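Fuveo Music Room: progress report to the Nakajima fund, June

Dear all, and with many thanks once again for your patience over the spring,
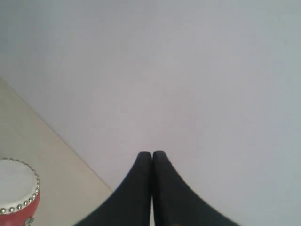 Small drum with a white head, music room, June.

I am very glad to say that the room is now properly in use, and that the first part of the work you paid for is done. We had hoped to open the doors a little sooner, but the painting took longer than we planned (the old colour kept showing through, so the decorators from Vurnitz came back for another coat) and I did not want the children in there with the smell of it still hanging about.

Since then we have run sessions every Tuesday afternoon, and 29 children have now been along, some of them every single week! The small drums are far and away the favourites. We did wonder whether they would be too much for the smaller ones to manage, but they have taken to them beautifully, and even the shyest will have a tap once the others have got going.

On the money side, we have spent £1,194 of the grant so far. Most of that went on the instruments, which came from Soltard, and the rest on the painting. I have kept all the receipts in one envelope and will send copies with the final report, unless you would like them before then.

Two things are still to do. The shelves for the shakers and bells need putting up, and we would dearly like a soft rug, as a good many of the children prefer to play sitting on the floor. I have asked for prices on both and will write again when I have them.

You would be most welcome to drop in on a session, and the kettle is always on from half past three.

With warmest wishes,
Mal-soon Hong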